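The Long Way Round to Brirkatcombe

Monday, December 12, 2022

I have been walking to work since April, and I blame the bus. It used to stop at the end of my road, and then one morning a laminated notice went up saying it would stop at Asby instead, which is a perfectly nice village but a mile and a bit in the wrong direction. I stood and read the notice twice, said something rude to a pigeon and set off on foot.

I'd never been a walker. I owned one decent coat and a pair of boots bought for a wedding in a field. The first week was dreadful — blisters, a wet collar, my lunch squashed flat under a library book — and I arrived at my desk in Brirkatcombe the colour of ham. By the third week I'd found the path behind the allotments, and after that I rather stopped looking for lifts.

It's five miles there and, unless I've been very foolish at the bakery, five miles back. I take the train home when it's filthy out, so let's not pretend I'm a hero! But most days that's 10 miles, and I've got quite boring about it. I know which gate sticks. I know the house with the radio on in the porch, and the hedge where the blackberries come late and taste of nothing. There are 87 steps down to the river on the Himberg side (I'd been telling people it was a hundred, so that was a blow) and a rail that only begins halfway, just after you've needed it.

What surprised me was how much of it is sound. Wood pigeons, lorries changing gear on the hill, somebody's washing machine going through its spin at ten to seven. I tried headphones for a fortnight and gave them up, mostly after a cyclist came past my elbow and took several years off my life.

And then there's breakfast. Đào, the café by the bridge, opens its hatch early and does a noodle soup that will put you right on the coldest morning. I stand there with my glasses steamed up, reading the cards on its noticeboard. Lost cat, piano lessons, a petition for the bus that has passed 2,000 names. I signed it in May and I'd sign it again, though I'm not sure I'd get on. 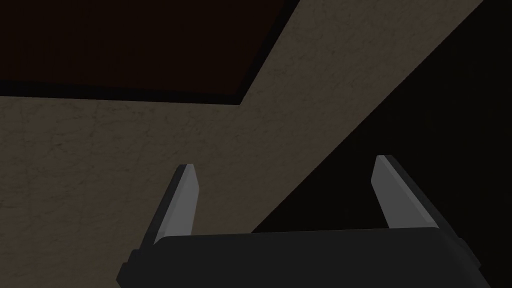 You wouldn't say that with a pushchair, one reader told me when I first wrote about the walk, or with a bad hip and a bag of shopping. She was quite right, and I've thought about it on plenty of mornings since. The path behind the allotments is mud from October onwards, and those steps are no use to anyone on wheels. I'd like the bus back at the end of my road for her sake. Meanwhile I've bought proper socks, and a torch for the dark stretch by the weir, and I leave the house at half past six.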